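Review: Karlow 606 home scanner radio

I bought the Karlow 606 in January, after two nights when a helicopter was circling over our street and I could not learn why. In my town a part of the police traffic is still open, and the fire department is completely open, so a scanner makes sense here. Please check this for your own city before you spend money. If your police department has encrypted its channels, no scanner in a store will open them, and this one also not.

The radio cost me 83 dollars from a shop called Clirnemard, and delivery took 3 days. In the box there is the radio, a short antenna, a power adapter and a printed manual. The manual is thin but correct. I was worried about the programming, which was terrible on my old Sollus, but the Karlow asks for your zip code and loads the local agencies alone. It found 71 channels for me. Many of them are public works and school buses, and I locked these out in the first evening. To lock out a channel you hold one button for two seconds. I like this very much.

The sound is clear and a little sharp. Dispatchers are easy to understand, officers in moving cars less so. English is my second language, and in the first week I lost maybe half of what was said. The ten codes have their own page in the manual, and I made a copy for the kitchen. The replay button helped me the most, because it keeps the last transmissions and you can hear an address again.

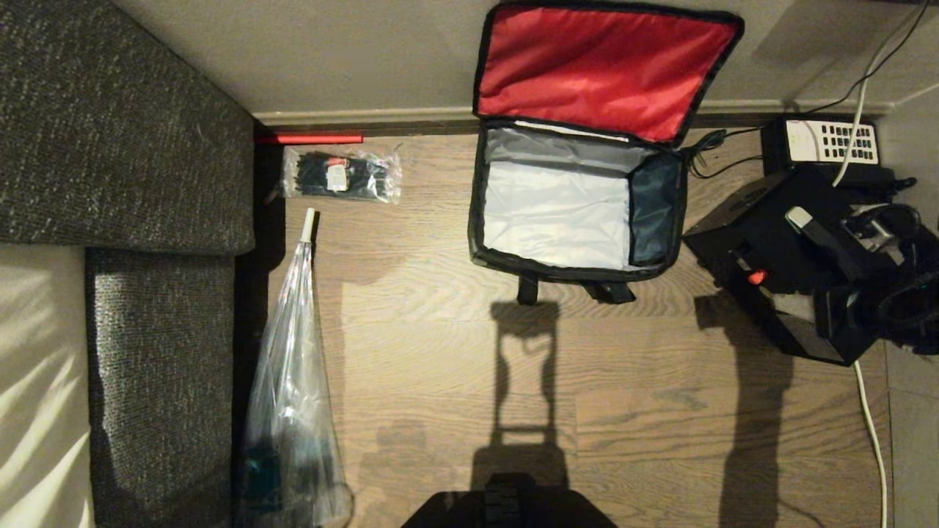

Reception with the short antenna is weak inside the house. In my living room I could hear the dispatcher but often not the answer from the street. I then ordered the longer Rosser antenna, which sits high in the window, and its thin cable must go down the wall and along the baseboard to the radio. A bag of black cable ties, the kind with a small white label, is enough for this work, and you will have most of them left over. With the Rosser I receive the county sheriff too – this was a surprise for me. Do not pull the ties too hard, the cable is soft.

Now the bad points. The display is too bright at night and has only two levels. The clock forgets the time when the power goes out. The alert tone for priority channels is as loud as a smoke alarm, and you cannot change it separately from the volume. I wrote to Karlow about this on a Wednesday and received a polite answer, but no solution.

One more thing for new listeners. What you hear on a scanner is a first report, and often it is wrong. I heard "shots fired" on my street and later it was fireworks. I do not post what I hear, and I wait for the newspaper.

Four stars from five. With a better display I would give the fifth.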